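Notes for the linen packing list used at the Herkent rental house. The list lives in `packing.csv`, and this file explains the columns and how the bags are made up. Last gone over in March.

## What is in the folder

- `packing.csv` – one row per bag
- `rooms.csv` – room codes and shelf codes
- `labels/` – label sheets, ready to print

There are 60 rows in `packing.csv`. Older rows came from the Limton spreadsheet and kept their numbering, so the first bag is 3932. Don't renumber them. The labels on the shelves still use those numbers.

## Columns

| Column | Meaning |
|---|---|
| `bag_id` | number on the label |
| `room` | code from `rooms.csv` |
| `item` | pillowcase, hand towel, napkin, liner |
| `size` | S or L |
| `closed` | y / n, checked when the bag goes on the shelf |
| `note` | free text, often blank |

## Making up a bag

Fold the item to a flat rectangle a little narrower than the bag. Slide it in with the folded edge first and smooth it from the bottom toward the zipper. Leave the top inch clear so cloth doesn't get caught in the track.
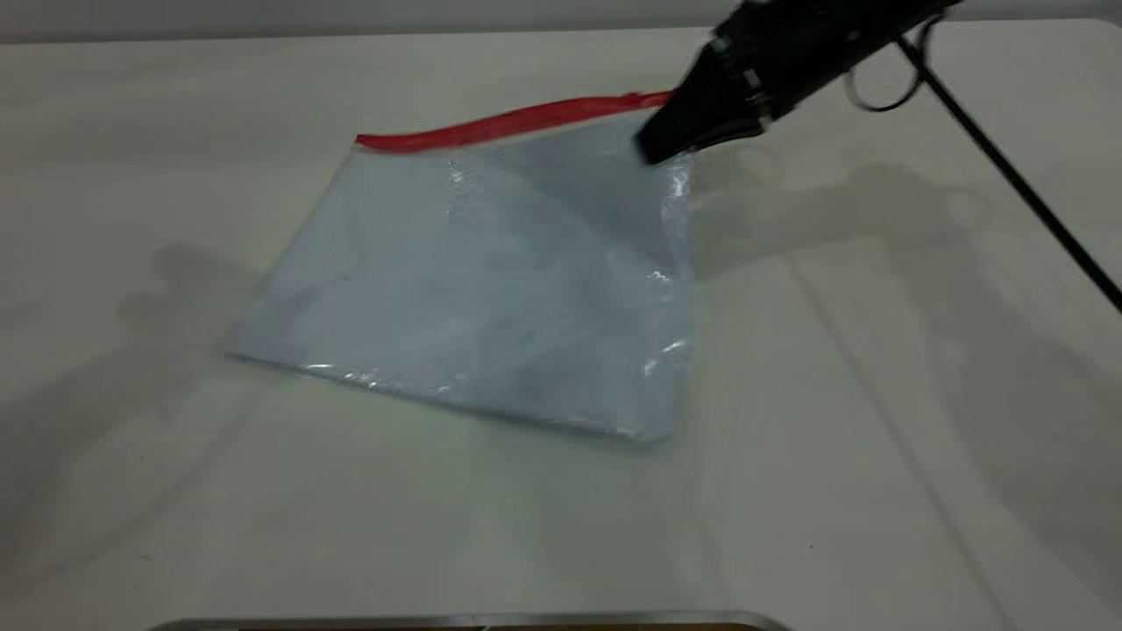 Can two different items share a bag?

Only if they go to the same room and are used together, such as a hand towel and its liner. Give the bag one row and put the second item in `note`.

Press the bag flat with a forearm before closing the last bit of zipper. Size S bags stand on edge in the Sesuvine bins, 30 to a bin. Size L bags go in the Wuyts drawers – 15 to a drawer, label side up.

## Known gaps

- `size` is blank on a few of the Limton rows.
- Table runners are not listed. They hang in the hall closet.
- `closed` was added later, and a blank there means the bag wasn't checked.

## Changes

Add new rows at the bottom and use the next free number. If a bag splits, keep its number and move the contents to a new bag of the same size.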